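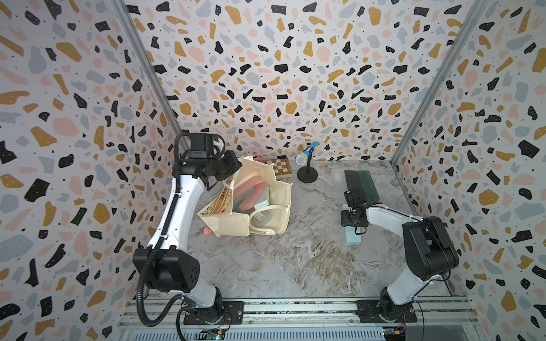 HOME & LEISURE DESK

The bag by the door, and everything that ends up in it

Every household I have ever known has had a canvas bag. It may hang on the back of a chair or live in a heap under the stairs with its cousins, but it is there, cream-coloured more often than not, with some brown lettering on the side that once meant something, and sooner or later everything goes into it. Ours went to the allotment, the library and my sister's wedding (with the spare shoes in), and I was quite bereft when the handle finally gave way.

So when Eirini Andreadis invited me to one of her packing evenings at Katsaros, the café and games room behind the old post office, I said yes before I had really understood what a packing evening was. It is simple enough. On a Wednesday, at seven, people bring an open tote and a collection of things they mean to take somewhere, and they pack, unpack and pack again, with a good deal of conversation in between. The first one, in October, drew 16 people. There have been 10 evenings now, and the tea urn has had to be replaced.

"Everyone begins with the small things, and then the big thing won't go in," Eirini told me, rather fondly, as we watched a man try to lay a thermos on top of a sponge cake.

Her own advice is to start with boxes. A plastic tub with a lid makes a good floor for a canvas bag, which has no shape of its own to speak of, and a translucent one saves you opening it to see whether the pencils are inside. Small boxes go in beside it, standing on their edges if they will. A book slides down the side. I had always put my book in last, on top, where it tipped out on the bus, and I felt a little foolish at 61 to be learning otherwise.

Then there is the matter of things that were never going to fit. A folding chess board is the great example, and at Katsaros it comes up constantly, the room having been a chess club long before it was anything else. Leonidas Vlachopoulos has carried the same wooden board to matches for most of his adult life and he has firm opinions. It should be folded with the pieces inside, he says, and carried under the arm like a newspaper. He did let me try it in my new tote, which cost me nearly 300 pence more than I had meant to spend, and it stuck out of the top and knocked against my elbow all the way across the room.

A microphone is another awkward customer. The club uses one on a little desktop stand for quiz nights, and the round base is the trouble, so heavy for its size and always wanting to be at the bottom. Unclip the microphone, wrap it in a tea towel, and put the stand in first. I pass this on for anybody who runs a quiz.

And last, the figurines! I hadn't expected so many. People do like to take a small animal along with them, a pig or a cow or something in between, and these are never packed until the very end. They wait beside the bag, watching. Eirini thinks they should travel in a coat pocket. Leonidas, who keeps a tin donkey on his windowsill, thinks they should stay at home and mind the house.

I walked back with my tub, my book and my scarf all sitting very nicely, and left my umbrella under the table. Leonidas has it behind the counter, and I shall collect it next Wednesday.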